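Dreva picnic dishes, the big set: six months on

I bought these last August, after Roos Visser brought hers round for supper and I wouldn't stop going on about the colours (she sent me the link that same night, bless her). I've had them out nearly every day since, so I feel I can say something useful by now!

First the good bits. They're light, they stack well, and the green is a proper deep forest green, far nicer than the limey thing on the shop page. The plates have a wide sloping rim, so peas stay put, and the orangey-red bowl sits inside with room to spare for a bit of bread. I use the two together for soup all winter long.
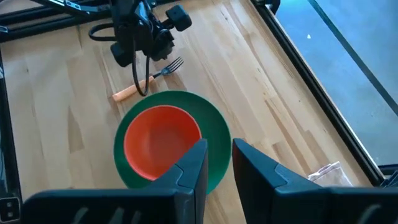
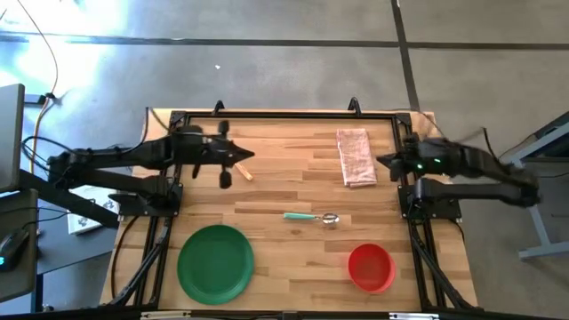

Green plate in both, with the bowl and the orange-handled fork in the first and the mint-handled ice cream scoop in the second.

Now the moans. Tomato sauce left overnight does leave a shadow, though a soak in bicarb shifted most of mine. Knives mark the plates too, so I cut the children's sausages up beforehand. And the box says the bowls hold up to 700 ml, which I suppose they do if you fill them to the very brim and never move.

Would I buy them again? Yes, and I've already ordered two more bowls. Four stars, and I'd have given five if they sold the plates singly.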